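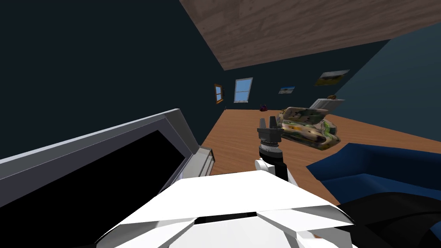
**How much did the build cost?**
Nearly 800 pounds so far, spread over two years, and that's leaving out the laptop I already had.

Say hello, thank Rocío for sorting the room. Mention I'm a hobbyist (I fit kitchens for a living!) and people can shout out if I go too fast.

Start with the kitchen table. One arm, a pile of brackets, and my wife asking when we might eat there again. By May I'd moved the lot over to the shared workshop at Udwood, where Gus Okafor lent me half a bench and a very good vice. Tell the story of the vice if there's time.

Then the simulator. I try every move there first, two arms and a gripper on each, in a made-up room with a wooden floor and a box with a lid. It's slow going – I've got 41 saved runs and a fair few of them are rubbish – but a crash on screen costs me a cup of tea and a crash on the bench costs me a gear.

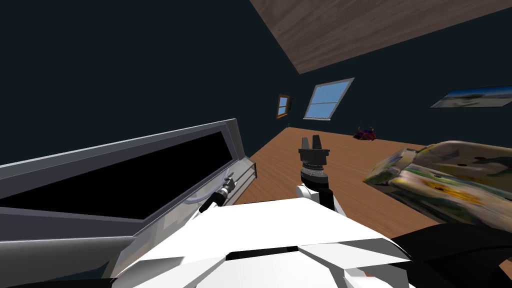

The other thing the simulator gave me was a proper sense of reach. On paper I'd drawn the upper arm far too short, and I only found out when I tried to get a hand down into something with sides. I printed the part again, longer, and Hugo Texier drilled it for me as my own drill wanders all over the place.

Pause for water. Ask who's built an arm before.
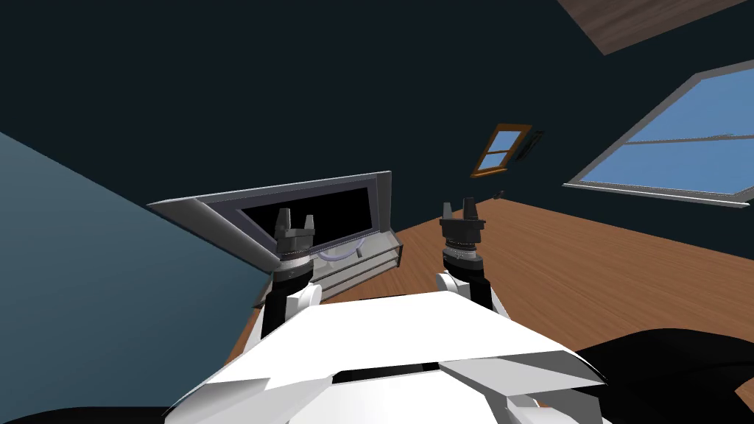 **Do you need to be good at coding?**
You need to be patient more than anything, and happy to copy a working script and change one line at a time. Shahab Rashti wrote the first version of mine, and I've been fiddling with it ever since.

Move on to grippers. Two fingers, nothing fancy. Three was my first plan and I couldn't get them to close evenly, so out they went. 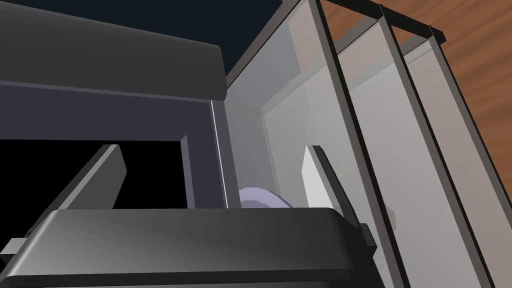 Pads next. I've been through rubber mat, bike inner tube and the stuff you line drawers with, and the inner tube is still winning. Pass the spare fingers round at this point, and get them back this time!

Finish on the wiring, then questions. Parts list is on the sheet by the door.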